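October, late afternoon, reading room 2

Back on the yield tables. The question this week is where the famous Westura number comes from, the one that says the new seed doubled harvests in the valley. Everyone cites it. I have now followed the citations down far enough to need a snack.

The chain so far: the recent policy reviews cite the Lonness handbook. Lonness cites the Drimura station report. The Drimura report cites "trial data," no table, no page, no shame. There are 16 papers in my folder that repeat the doubling claim and every one of them ends up at that same sentence. Two of them cite each other, which I found sort of touching.

Pulled the station ledgers from the Kalniņš deposit this morning. They are real ledgers with real handwriting, and somebody spilled something on most of the second volume. Plots are listed by number, with the seed type in a column that changes its abbreviations whenever the clerk changed. I got 171 plots I can match to a seed type with a straight face. The rest are in the "maybe" sheet, where they will stay until I get bored or brave.
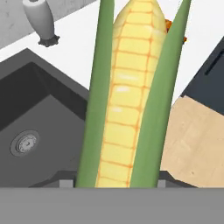 The plots with the new seed did do better. They also got more fertilizer, and most of them sat on the river side, where I suspect a fence post would do well. Comparing only plots on the same side with the same fertilizer entry, the gap shrinks to something decent and unheroic. I don't want to write a number down yet because I will get attached to it.

Also, the baseline. The report compares against a "normal" year, and the normal year appears to be the one with the drought. Need to check this against the rainfall book before I get smug in front of anybody.

Units: volume one is in sacks. Volume two is in sacks too, but a different sack. Lost roughly 390 rows of typing to that before I noticed, and have redone 10. Conversion now lives in its own column, in yellow. Please do not overwrite the yellow column. Whoever sorted the sheet by plot number without selecting the whole sheet, I forgive you, and I have locked it.

To do:
Rainfall book, if the desk can find it.
Ask the archive whether volume three exists or is only a rumor in the index.
Reread the Drimura preface, which may admit to the fertilizer in a footnote.
Change the paper's working title. "Sacks and Lies" got a laugh and will not get past an editor.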